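Trisgate Peg and Gear Board

Home / Bench Sets / Boards / Trisgate

Back in stock. White board, blue parts, square plates, printed outlines. Assembly practice for benches and classrooms, built by us at Sineck.

Boards ship flat with the parts bagged separately. Peel the film off before first use, it's thin and easy to miss. Spare bags sold on their own, see bottom of page.
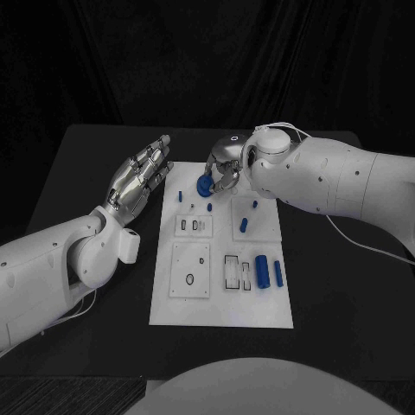
Trisgate board on a dark table, blue gear disc held over the upper left corner.

What you get
Board, white
Gear part, blue, toothed
Pegs, blue, assorted
Square plates, white
Layout card, printed both sides
Storage bag

Shipping weight 420 g without the outer box. Minimum order is one. Schools ordering 16 or more get the bulk price, ask Kirsty Kerslake for a quote. Quotes good thru the end of September.

Colors: blue parts only for now. We had gray on the old Pawlak run and people kept losing them on gray benches. If you still have a Pawlak set the pegs do NOT swap over, the fit is different. Plates don't either. 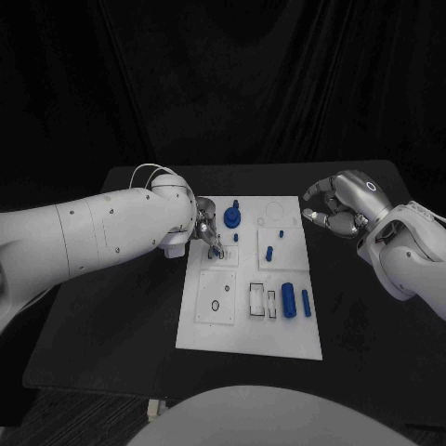
Outlines are printed on the board, no stickers to peel up at the corners. Start with the big stuff and leave the small pegs for last, they get knocked. The gear has its own short stem standing up from the middle of the toothed disc, and the large and small circles at the upper right are there as targets. Want a blank board instead? Same price, put BLANK in the order notes.

Care: damp cloth, mild soap, dry right away. No solvents, they lift the print. Do not put the pegs in a dishwasher. Store flat, out of the sun.

Fit is snug when new. Loosens up a little after the first few sessions. If a peg is really stuck dont use pliers, email us and we'll send another. 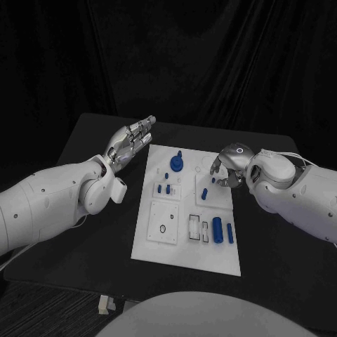 Replacement parts go out of the Trositz warehouse and usually take 7 working days. Pegs come in mixed bags only, sorry, we can't pick single sizes. Trade bags of 500 are made to order and can't be returned. Gears and plates sold singly.

Returns: unused sets in the orignal box, we pay postage one way. Missing a part? Send the number off the bag label and it goes in the next mail.

Orders and quotes: Kirsty Kerslake
Spares and returns: Kacper Wysocka
Layout card questions, custom prints: Nhung Mai

Page updated 7/27/22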